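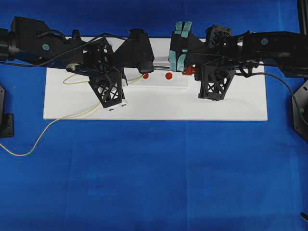
티켓 2172 / 동시통역 음성 송출 장애
등록: 2018년 12월 21일
분류: 회담 중계, 오디오
우선순위: 높음
상태: 임시조치 완료, 원인 확인중

증상
양자 외교회담 공동기자회견 생중계. 영어 채널에서 통역음성 대신 원어가 그대로 나감. 프랑스어 채널은 정상. 러시아어는 소리는 나오는데 4초 밀림. 기자실 수신기, 웹 스트림 둘 다 같은 증상. 공보팀에서 전화 계속 옴.

환경
통역 콘솔 Fonum, 인코더 Plavolico. 회견장은 Aletov 홀. 전날 리허설때는 문제 없었음. 리허설 후 설정 변경한 사람 없다고 하는데 로그에는 저장 기록 한 건 있음.

시도한 것
- 영어 부스 마이크 교체. 변화없음
- 콘솔 재부팅. 잠깐 정상, 두번째 질문 받을때 다시 원어로 넘어감
- 수신기 채널 재검색. 의미없음
- 인코더 입력 직접 청취. 여기서 이미 원어가 들어옴. 그러니까 웹쪽 문제 아님
- 릴레이 설정 확인. 영어 부스가 자동 릴레이로 되어있음. 수동이어야 함
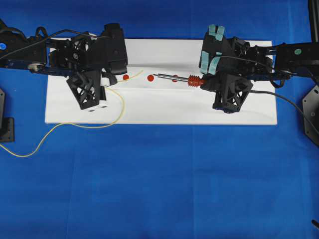

자동 릴레이 끄고 영어 출력 수동 고정. 바로 돌아옴. 회견 끝날때까지 재발 없음. 단, 모두발언 앞부분은 녹화본에도 원어로 들어갔음. 공보팀이 홈페이지에 올리기 전에 통역 트랙 다시 붙여야 합니다. 공동성명 낭독 부분은 양측 문안 확정본하고 대조 필요, 통역사가 초안 보고 읽은 데가 있다고 함.

러시아어 지연
별건으로 보임. 버퍼 값이 높게 잡혀 있었음. 낮췄더니 줄었는데 완전히 없어지진 않음. 티켓 1692 하고 증상 비슷함, 그때는 펌웨어 얘기 나오고 그냥 닫혔음. 다시 열어주세요.

추가 메모 (같은날 저녁)
Ko 쪽 기술지원 회신 받음. 부스에서 마이크를 끄면 자동 릴레이가 원어를 잡는게 기본 동작이라고. 버그 아니라는 답변. 근데 마이크 켜져 있을때도 넘어갔다고 다시 보냄. 로그 첨부했고 답 아직 없음.

남은 일
- 저장 기록 누가 남겼는지 확인
- 회담용 프리셋 따로 만들어서 잠그기
- 시작전 점검표에 릴레이 항목 추가. 지금 점검표에는 볼륨이랑 배터리밖에 없슴
- 1월 실무협의 전까지 러시아어 지연 재현 테스트. 같은 홀 같은 장비로
- 녹화본 수정본 나오면 양측 대표단에 링크 재발송. 기존 링크는 내려주세요

Ko 답변 오면 이 티켓에 이어서 적겠음. 그때까지 닫지 말것.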